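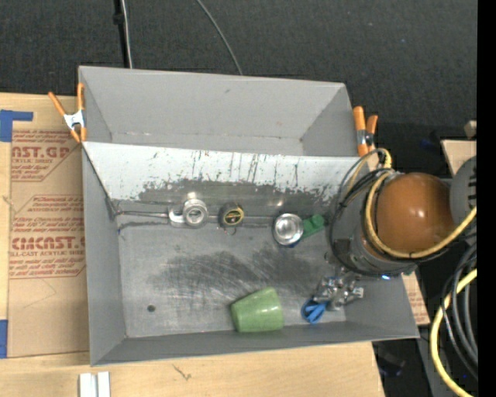
Avine asked whether the songs could be kept in a separate file from the books, and as of this version they are.

Zoltusgate Storytime Plans

Overview

Plain-text session plans from the preschool storytime at the Zustimside branch library. Each plan covers one session for children ages two to five and lists what was read, sung, and made, in the order it happened. The plans were typed up from the presenter's notes and lightly edited for spelling.

Contents

plans/ — 60 session plans, one file each
books.csv — 300 picture books used in the plans
songs.csv — songs, rhymes, and fingerplays
themes.txt — the list of allowed theme words

Fields in books.csv

title: as printed on the title page
creator: author, then illustrator if different
theme: one or two words from themes.txt
length: short, medium, or long, judged by reading time out loud
worked_with: youngest age the book held, left blank if it was only used once

Fields in songs.csv

first_line: most rhymes have no fixed title, so look here first
tune: the tune it borrows, if any
props: scarves, shakers, flannel pieces, or none
motion: sitting, standing, or both

How a plan is laid out

Every plan starts with the hello song and ends with the goodbye song. These are marked HELLO and GOODBYE and the words are not repeated. Books are marked B, songs S, flannel stories F, and crafts C. A line starting with a question mark is something the presenter meant to do and skipped, usually for time.

Morning sessions began at 10:30. The evening pajama sessions have the letter P at the end of the file name and tend to have one book fewer.

Known problems

The farm and pond themes overlap, and ducks turn up in both. The Dvořáček puppet set is named in several of the older plans. It has no list of pieces, so swap in whatever animals you have. Craft supplies are given per child in newer plans and per group in older ones. Tunes for two of the bedtime rhymes are still missing.

Not included

No song lyrics under copyright, no scans of book pages, and no attendance records or children's names. Flannel patterns are described in words only.

Use

Free to copy and change for library, classroom, or home use. Corrections are welcome — please give the file name and the line. New plans are added in May, after the spring session ends.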